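In Defense of the Jewelry Tray

My aunt kept her good things in a box with a key, inside a drawer with another key, and by the time she wanted to wear a brooch to a wedding she had usually forgotten where the first key was. I loved her dearly, and I think of her every time somebody asks me how jewelry ought to be stored. My answer, which has lost me a few arguments over the years, is that most of it ought to be left out in an open tray where you can see it and get your fingers into it.

I know what the other side says, because my friend Clodagh Coughlan says it to me about twice a month. Pearls get scratched, she says, and they should lie flat in a soft pouch of their own. Silver goes dull in the open air. Stone knocks against stone. She is right on every point, and she owns a lovely string of pearls that I have seen her wear on exactly one evening, in November, with the heating off.

What a tray does, and what a row of little pouches can't, is put things next to each other. You go in for the one piece you meant to wear and come out with something you had half forgotten, and off you go to the grocery store feeling rather dressed up (and why shouldn't you?).

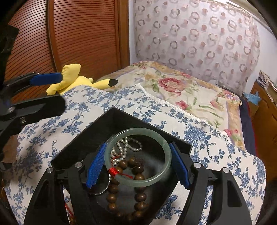
The Company Things Keep

Look at how a pale green jade bangle sits with small white pearls and big brown prayer beads. No shop would lay them out together, and I think they look wonderful that way. The red cord and the tassels wake the whole lot up. I would put a printed cloth underneath every time, too, something with blue flowers and branches on it, and leave the velvet to the jewelers.

Now, I am not careless, or not very. My one heirloom ring lives in the bank, and I would never tell anybody to leave a diamond by an open window. I wipe my pearls with a soft cloth when I take them off. Once in a while I tip everything out, untangle what needs untangling, and put it back in whatever order my hands choose. It takes as long as a cup of tea, and I look forward to it.

Precious Mthembu, who taught me to restring beads at her kitchen table, used to tell her students that a necklace is made for a neck. I have broken three strands in my life and mended them all, badly at first. I would still take those three over one perfect strand asleep in a drawer, and my nieces, who will get the lot someday, already know which pieces they plan to squabble over.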